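From: Zyanya Zepeda
To: plonden-parents list
Date: 2021-11-29
Subject: Re: Gate supervision at Plonden Primary

Tonantzin Esquivel wrote:
> I have now read the school's letter twice and still can't tell who is
> meant to be on the Okeke Lane gate between the bell and half past three.
> It says "a member of staff will be in the vicinity". My son was in the
> vicinity too, on the wrong side of the road, with a man he didn't know
> asking him what class he was in. Has anyone had a proper answer? And do
> the police want to hear from the rest of us or not?

Tonantzin, I'm so sorry. I hope he's all right, and that you are.

On the police: yes, they do. I rang on Friday and spent 30 minutes listening to a flute, after which a very decent officer took my details and said anyone who had seen the man or the grey van should ring in separately, even if they think it's the same thing everyone else saw. Please don't compare notes on here first. I know we all want to, and I know at least one of you has already drawn a map. Send it to them and not to us.

Please also don't post names. The one going about on the other group belongs to a chap who delivers for Miritz and was, by his own account, looking for somewhere to turn round. He may be telling the truth. Either way it's for the police to sort out, and he has a family in Plultasdale who can read.

As for the school, I went to the open meeting. We had two hours booked and spent the first 50 minutes on whether it was the right sort of meeting. The head said safeguarding was the top priority, then that the gate rota was being looked at, then that it would be ready in January. I asked what happens between now and January and was told that was a very good question. I have asked a few very good questions in my life and this is usually how it goes.

What I did get, in front of witnesses, is that no child in the infants will be let out unless a teacher has seen the adult collecting them. If that doesn't happen this week, write to the office the same day with the time and the teacher's name. The petition stood at 978 signatures last night, which is more people than I'd have thought could find Okeke Lane.
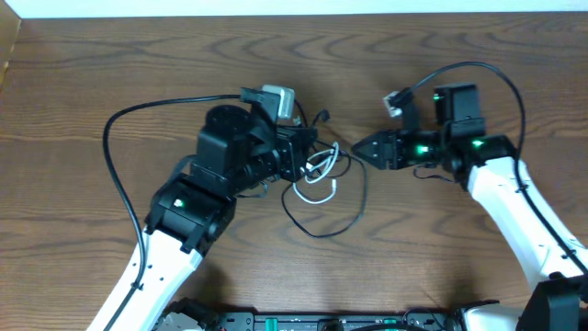
The rota is the bit I think we can win, if we ask for it in writing and keep asking. I'd like two adults on that gate, one coming from each side so that they meet in the middle, much like the pair of white arms reaching in from the two near corners of that table, their ends nearly touching. At the moment we have one adult, in the vicinity. I've put this in a letter and will send it tomorrow unless someone tells me tonight that I've spelt the governors' names wrong again.

Tonantzin, ring me if you want company when you give your statement. I can do any morning, and I know where they keep the decent chairs.

Zyanya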